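Numow shelf-picking demonstration, Borgate open day: data card and notes
Version of June 21, 2026
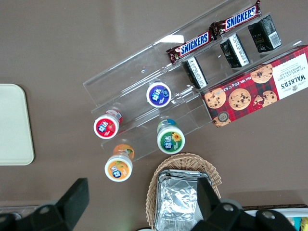 Ivan Koval, reading the first draft of this card, wanted to know why a set recorded with visitors in the room should be released at all. His view was that open-day recordings flatter the machine, that the operators choose the easy runs, and that people who download the set will take it for a benchmark. I agree with the first two points. The third is the reason this file is longer than the ones that usually come with such sets.

Summary

The set holds 574 recorded attempts by a single robot arm at picking up packaged snacks and small goods from a tabletop display and putting them somewhere else. It was recorded by the Numow group at the Borgate workshop during an open day, from a small camera at the wrist. Each attempt has its video, the joint positions, the state of the gripper and one line of text giving the instruction. There is no second view from the side or from above the room. If you need to know what the arm's elbow was doing, you will have to work it out from the joint positions.

I wasn't part of the group. I went as a guest, asked too many questions, and was invited to write the card. Cadi Cadwaladr ran the arm and has corrected my technical mistakes. The opinions are mine and she doesn't share all of them.

What was shown

The display was a clear stepped rack on a brown table, stocked with chocolate bars, small black boxes, a box of shortbread and little yogurt drink bottles with coloured caps. A wicker basket of foil containers stood nearby. Visitors could call out an item, and an operator would type the instruction.

The invitation promised "everyday shop tasks". I would call it a tabletop task using things from a shop. A shop shelf has a back wall, a shelf above it and a row of identical packets pressed together. The rack had none of that, and the arm always came at it from the open side. I put this to Régis Joly, who looks after the group's public events, and he said the rack had been chosen so that people at the back could see. Fair enough for an open day, but it belongs in the limits of the data, and it is listed there.

How the attempts were made

There are two kinds of attempt in the set and they should not be mixed without thought.

Guided: an operator moved the arm through a hand controller. These were mostly recorded before the doors opened and during the lunch break.

Unguided: the arm ran from its trained policy, with an operator holding the stop switch. These were recorded in front of visitors.

The field "mode" tells you which is which. In the first export it was blank for a number of files, and Bent Baldursdóttir filled it in from the paper log. Where the paper log was unclear the value is "unknown". Please don't guess from how smooth the movement looks. I tried this with Cadi over a handful of clips and was wrong more often than I would like to admit.

Every attempt starts from the same resting pose and ends when the operator presses a key. The length of a clip therefore includes the operator's reaction time, and on a busy afternoon with children asking questions that could be long. Any figure for speed taken from clip length is worthless.

What counts as a success

The group's own label, "done", means the item left the rack and was let go over the target area. It says nothing about how the item landed. A bottle that rolled after release is "done". A box put down on its edge that then fell over is "done". I argued for a stricter label and lost, so there is a second field, "placed", which Bent and I added afterwards from the video. It takes the values yes, no and can't tell. The last of these comes up often, since the wrist camera looks down past the fingers and the fingers hide a good deal of what they are holding.

We disagreed on a few clips. Those carry both values, separated by a slash. Your loader may not like that. Mine didn't.

I have left out an overall success rate on purpose. Visitors called for the items they liked the look of, the operators talked them out of some choices, and runs stopped early on the switch were not always logged. Dividing one number by another would give a percentage that describes the afternoon and very little else.

Remarks from the day

Dorian Lefèvre, who came over from Prerkley, asked the best question I heard: what does the arm do when the item it has been told to fetch isn't there? The operators hadn't planned to show that. To their credit they tried it, and the attempts are in the folder "absent". The arm reached for something else in most of them. One visitor clapped. I would have liked the group to say plainly that this was a failure, and the spoken commentary moved on instead. The audio is not included in the set.

Questions about the clear rack were also brushed aside a little. See-through plastic is known to be awkward for depth sensing, and I was told that it "hadn't been a problem". It may not have been. There is no depth channel in the set, so nobody downloading it can check.

Contents

attempts/ – one folder for each attempt, numbered in order of recording
absent/ – attempts where the named item was not on the table
labels.csv – mode, instruction, done, placed, notes
log_scans/ – the paper log, with visitors' names blacked out
LICENCE – research and teaching use, with credit to the Numow group

Folder numbers run up to 1000 because the recorder skipped values each time it was restarted. The gaps are not missing data, or so I was told, and the paper log agrees with that as far as I can read the handwriting.

Known faults

The room lights leave glare on the edges of the rack, and it shifts as the camera moves.
In 6 attempts the gripper state is stuck at "open" throughout. They are marked in the notes column.
Some instructions name an item by cap colour and others by flavour. No one agreed the wording beforehand.
The rack was nudged between attempts and its position was never measured.
The clock on the recorder was reset during the day, so sort by folder number and ignore the timestamps.

Suitable and unsuitable uses

I would use this set to try out a loader, to practise labelling, or to look at how people phrase requests to a machine while others are listening. It could be added in small amounts to a larger training set. I would not use it to claim that a policy can work in a shop, and I would be wary of any comparison between two methods that rests on it alone. The Casado team asked for the files in January, before they existed, to use as a test set. I have advised them against it and they may well go ahead.

Privacy

No faces were meant to be recorded. Hands and sleeves could have passed near the wrist camera while the table was being restocked, and we cut the clips where we noticed this. If you find one we missed, send the folder number and it will be removed from the next version.

Changes

First export: attempts and joint positions only.
Second export: "mode" filled in from the log, "absent" split off into its own folder.
Present version: "placed" added, notes column tidied, this card rewritten after Ivan's comments.

Corrections go to Cadi Cadwaladr at the Borgate workshop. Complaints about the tone can come to me.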